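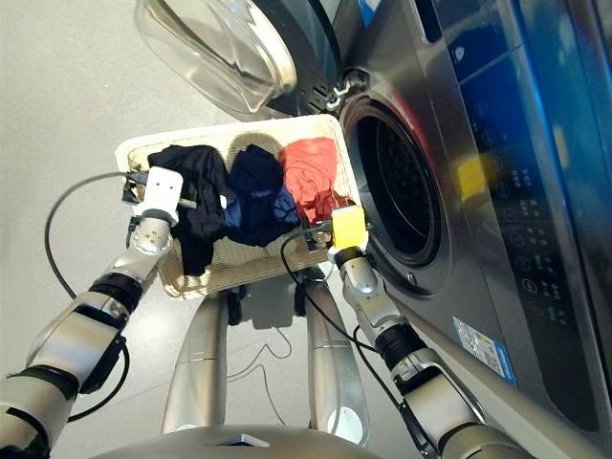 Ya-wen Lai asked last time whether the operator should be told what to do with each hand, or left to work it out. Left alone, people settle into a habit within a few episodes, and the habit ends up in the data. If one operator always lets go with the left hand first and another never does, the policy sees two answers to the same question. So we give instructions, but short ones, and we write them down before anyone starts recording.

Week 2 notes: teleoperation for two-arm tasks

Terms. An episode is one attempt at the task, start to finish. A demonstration is an episode we keep. The operator drives both arms remotely and sees what the head camera sees, plus whatever the wrist cameras add.

Hand guiding, from last week, works well for one arm. You hold the arm, move it through the task, and the joint positions are logged. With two arms it gets awkward. You need both hands for the robot, you stand where the robot should be looking, and your own body ends up in the camera views. For laundry loading we use remote control.

Splitting up the task. The Altden task sheet has four stages:

1. Approach. Bring the basket to the washer, both grippers on it.
2. Settle. Basket at the opening, arms still for a moment.
3. Transfer. One garment at a time into the drum.
4. Clear. Both grippers away from the door.

Most trouble comes in stage 1. Two grippers on one rigid object means that any difference between the operator's hands turns into force on the basket. Move slowly and keep the distance between the hands fixed. If the basket twists, stop and correct it before going on. Keep the correction in the recording – a policy that has never seen a recovery has nothing to copy when it needs one.

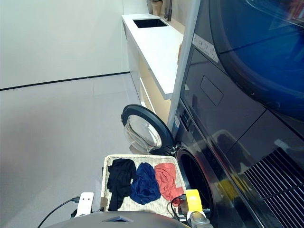
Figure 2. Basket in front of the open washer, three garments inside.

Varying the start. Change the order of the garments, the angle of the basket and the distance to the machine. Leave the door open in every episode for now. Opening it is a separate task and comes later in the course.

How many. The Nosden set has 400 episodes, of which 39 were thrown out, mostly for dropped frames or a garment left hanging over the door seal. Your group needs 16 good ones for the assignment.

For the lab: log every episode, including the failed ones, with the operator's initials and the stage where it went wrong. Send the log to Paweena Srithong before the July session.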